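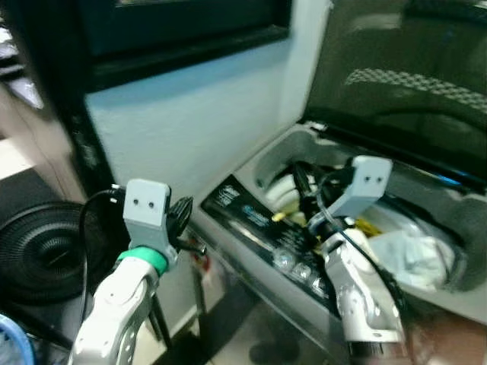

About Palwood Laundry

Palwood Laundry is a shared laundry and linen service on Balogun Street, run as a co-operative by the people who use it. Ebere Yusuf set it up with five neighbours after the last launderette in the area closed. Membership is open to anyone living or working in Tranmont.

We wash for households, small guest houses and two local sports clubs. Members can do their own washing or leave a bag at the counter and collect it the next day. Duvets and blankets take a day longer. Bags left after 4 pm go in with the following morning's work.

A share costs £5 and is paid once. Every member has one vote at the general meeting in February, whatever they spend with us. We now have 400 members – most live within walking distance, though a few come over from the Istora estate by bus.

Wim De Haan manages the day-to-day running of the shop and looks after the accounts. Ebere still works the early shift and trains new staff. Everyone on the payroll is paid the same hourly rate.

We use unscented powder unless you ask for something else. Mending is charged by the item, and zips are priced separately. We do not take leather, suede or anything marked dry clean only.

The hall above the shop seats 50 and can be hired in the evenings. Please ask at the counter for rates and a key form.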